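Range hood clearance

Range hood clearance is the vertical distance between the cooking surface of a stove and the lowest part of whatever is fixed or placed over it.
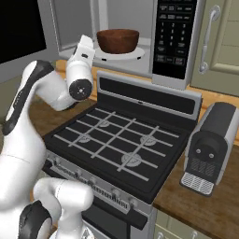
Rendered kitchen with a black gas stove and a stainless steel microwave on the counter behind it

The term is used in kitchen design, gas fitting and building inspection. It is measured from the top of the highest burner or trivet to the underside of the hood, cupboard or shelf, and is usually stated in millimetres. Side clearance, the horizontal distance from a burner to a wall or cabinet, is treated separately in most codes, although the two are often drawn on the same sheet.

Purpose

A gas flame heats the air above it, and the resulting plume widens as it rises. Materials within the plume are exposed to radiant and convective heat for as long as the burner is lit. Timber cabinets can char slowly at temperatures well below those needed for rapid ignition, and painted or laminated finishes may discolour first. Clearance also limits grease build-up. Vapour from frying condenses on cooler surfaces, and a filter mounted too low can become hot enough for the accumulated grease to ignite.

A hood mounted too high captures less of the plume. Cross-draughts from doors, windows and ceiling fans displace the rising air before it reaches the filters, and a greater extraction rate is needed to give the same result. Installation heights are therefore commonly expressed as a range with a lower and an upper limit.

Measurement

The reference point differs between appliance types. On a gas stove it is generally the trivet or the burner cap, whichever the appliance instructions specify. On an electric or induction cooktop it is the glass surface. Floor level is not a reliable datum, as adjustable feet and later floor coverings alter the height of the stove in relation to fixed cabinets. Replacement of a thin floor covering with tile on a levelling bed can reduce an otherwise compliant clearance.

Where the underside of the hood is sloped, the lowest point directly over the cooking surface is used. Decorative skirts, light fittings and brackets are included in the measurement if they project below the body of the hood.

History

Early enclosed ranges were commonly set into masonry chimney openings, where the brickwork served as both enclosure and flue. A builder's manual issued at Clulmont in 1845 advised that no shelf "of any timber whatever" be placed over the hotplate, but gave no distance. Fixed dimensions became more useful once freestanding gas stoves were moved away from the hearth and continuous wall cupboards came into use.

The Darnmont survey, directed by the heating engineer Prasert Intarasuk, examined 200 domestic kitchens and recorded scorching on cabinet undersides in almost every case in which an unprotected cupboard stood directly over a burner. A later paper by Teófilo Villca questioned the method, noting that burner output had not been recorded and that two of the housing estates surveyed used the same model of stove.

Protective surfaces

Reduced clearance may be allowed where the surface overhead is shielded by non-combustible sheet. The sheet is normally fixed on spacers to leave a ventilated air gap; direct contact allows heat to pass by conduction into the material behind. The Gatti shield, a folded metal panel first sold by the Hemgate foundry, uses this arrangement and has two open edges for air movement.

Ceramic tile laid directly on plasterboard is easily cleaned but is not in itself evidence of adequate thermal protection. The lining, adhesive and framing behind it must also be considered.

Variation between jurisdictions

Minimum distances are set by local regulation and by the manufacturer of each appliance. Where the two differ, the larger figure is normally applied. Outdoor kitchens, caravans and marine galleys are covered by separate provisions in many places.

See also

Downdraught ventilation
Kitchen exhaust duct
Make-up air
Splashback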